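Sunday, September 15, 2019

Every August I swear I will deal with the sweaters before it gets cold, and every September I'm standing at the foot of the bed with the cedar chest open, wondering why I own wool at all. I live in a place with a real winter for maybe six weeks. The chest does not reflect this.

The rules this year: everything comes out, everything gets laid flat, and if I can't remember wearing it last winter it goes in the bag for Mallow, the consignment place by the post office that takes half and makes you feel lucky. I got through the gray ones quickly. Gray sweaters have no personality and put up no fight.

Then I got to the mustard cardigan, which is all cables, sleeves included, and takes up most of the bed when you spread it out.
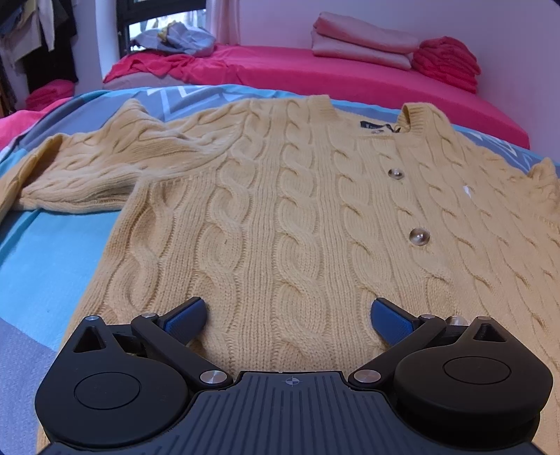 I bought it at a sample sale, 16 dollars, on the theory that I was about to become a person who wears yellow. I wore it to one dinner and was warm in a way I associate with the flu. It's thick and fuzzy, it won't fit under any coat I own, and folded up it's the size of a bed pillow. On the other hand, the buttons are lovely, sort of pearly beige, and I have never had better buttons on anything.

So I folded it the way you're supposed to, sleeves behind, bottom third up. It sprang open. I folded it again and put two pairs of jeans on top, and now it's in the chest. The Mallow bag currently holds three gray sweaters and a scarf.

Next weekend is socks.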